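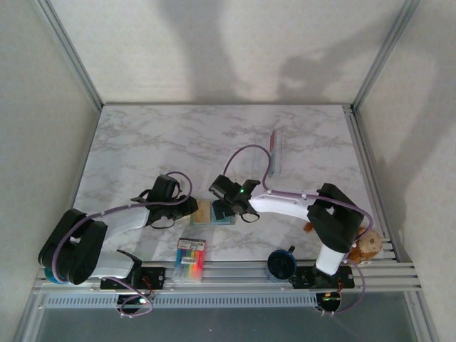
Feven Chala told her new tenants that the lease was the least useful paper she would hand them, and that the one to keep on the refrigerator was the list of shutoffs. Most people who rent or buy a first home learn the same thing in the first winter. A household runs on a small number of supplies that come in from outside, and the person who lives there has to know where each one enters and how to stop it.

Chapter 9
Water, Power and Heat in the Home

In this chapter you will learn to
find the main water valve and the main electrical breaker in a home
read a water meter and work out daily use
compare two utility bills from different seasons
plan a yearly round of small repairs

Key terms: main valve, supply line, breaker, meter, base charge, standby use

9.1 Where the water comes in

Water reaches most houses through a single supply line. In cold regions the line is buried deep and comes up inside the basement or a utility closet. In warm regions it may come up outdoors, next to a wall. The main valve is close to that point. A valve with a round handle closes when it is turned clockwise. A valve with a straight lever is closed when the lever sits across the pipe.

Apartments vary more. Some have a valve for each unit, often under the kitchen sink or behind a panel in the bathroom. Others share one valve for a whole floor, and only the building manager can reach it. Ask before you need it.

The town of Kvam, which we will use throughout this chapter, has 53 houses on one water main. Each house has its own meter, read once a month. A family on the north side used 85 gallons a day in December and nearly twice that in July, when the garden was watered every evening. Their base charge stayed the same in both months – only the amount for use went up.

9.2 Reading the meter

A water meter works like the odometer in a car. It counts up and is never set back to zero. To find your use, write down the number, wait 24 hours, and write it down again. The difference is one day's use, in gallons or in cubic feet depending on the meter.

The same reading can show a leak. Turn off every faucet and appliance, note the number, and leave the water alone for an hour. If the number has changed, water is going somewhere. Toilets are the usual place to look first.

Before you go on, copy the table on the next page into your notebook. It has 10 rows, one for each day of the meter activity.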